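PRUNDURA TEXTILE HANDLING PROJECT
Minutes of the methods meeting, October 2026

Present: representatives of Pasora (chair), Oltmanns and Cusora. Apologies were received from the Pasora data office.

1. Minutes of the previous meeting
The minutes were agreed, subject to one correction under item 4, where "fold" should read "grasp".

2. Collection to date
Pasora reported that 3,000 demonstrations with the hand-held gripper had been accepted into the Prundura set. All were recorded in furnished homes, using the household's own bedding, throws and clothing. A further 305 had been set aside at checking, chiefly where the fingers left the view before the cloth was released. It was agreed that these should be kept and listed separately.

Oltmanns asked whether patterned and plain fabrics were being recorded in equal measure. Pasora replied that they were not, and that printed fleece and quilts were more common in the homes visited. The meeting accepted this but asked that the pattern type be entered for each demonstration.

3. Comparison of labelling methods
Cusora presented its comparison of two ways of marking the moment of grasp. In the first, the labeller marks the point at which the fingers stop closing. In the second, the mark is placed at the first visible movement of the cloth between the pads. A sample of 100 demonstrations was labelled by both methods.

The second method gave closer agreement between labellers on thick fabrics. On thin cotton there was no clear difference. Cusora noted that printed figures and dots helped labellers to see small movements, and that creases alone were a poor guide where the cloth was already pulled tight over something underneath.

Oltmanns questioned whether a policy trained on these labels would rely too heavily on the print. It was agreed that this could not be settled from the present sample. Cusora will repeat the comparison with plain fabrics only.

4. Trials on the fixed arm
Oltmanns reported on 4 trial runs using the policy trained on the earlier labels. The arm lifted single layers reliably. It performed less well on heaped textiles, where it often took hold of two layers together. The meeting agreed that no result from these runs should be quoted outside the project until they have been repeated with the new labels.

5. Loose items on the cloth
The meeting considered demonstrations in which small objects, such as wrappers, lie on the fabric. It was resolved that these remain in the main set, with the object noted in the comments field. Labellers are not to mark the object as a target unless the fingers close on it.

6. Actions
Pasora to add the pattern type field and circulate the revised form.
Cusora to complete the plain fabric comparison.
Oltmanns to repeat the trial runs once the labels are ready.

7. Next meeting
November, at the Cusora offices. Papers to be sent to the chair in advance. 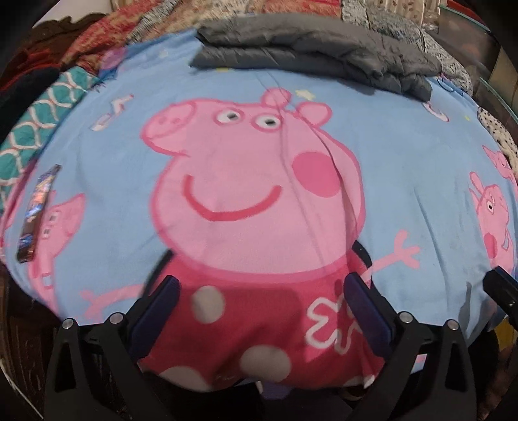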